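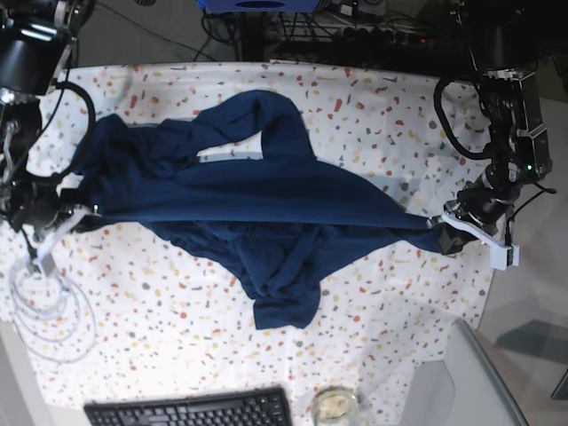 Check the grippers before you touch a single number in the config, said Dizon, who have sent me the same sentence in 3 separate emails now, the last one in bold. I had of course touched 32 numbers in the config.

The complaint was that the right arm kept losing its end of a sweater partway through the stretch. The left arm hung on like a toddler in a toy store. Same fabric, same closing force on paper, same software, so I did what any reasonable person does and blamed the software. That took care of an evening.

Then I took the fingers off. The pads on the right gripper had gone smooth as a river stone, and one bracket screw was loose enough to turn with a fingernail. I last changed those pads in December, according to my notebook, which also says "do the left ones soon." I did not do the left ones soon. They look better anyway, and I have no theory.

New pads came from Kolitz, who sell them in packs larger than any household needs. Clean the finger with alcohol, let it dry, press the pad on, leave it overnight. I left it for the length of a sandwich the first time and got to do it all again.

While the arm was apart I gave the cables some slack. The loop by the wrist looks sloppy, and I used to tie it down for the sake of appearances. Then I rotated the wrist all the way around and watched the tie try to pull the connector out. The loop stays now. If you run a pair of Boravs (Borov, sorry, the o is worn off my spare parts bin), leave more than you think at the wrist and check it at both ends of the travel.

After that came recalibration: home both arms, close both grippers on nothing, write down the zero, put the 32 numbers back. Cycle counter says 358 since the swap, with 19 drops, nearly all of them on knits with thick cuffs. I'm going to try a slower close on those next, and I've ordered pads for the left side too.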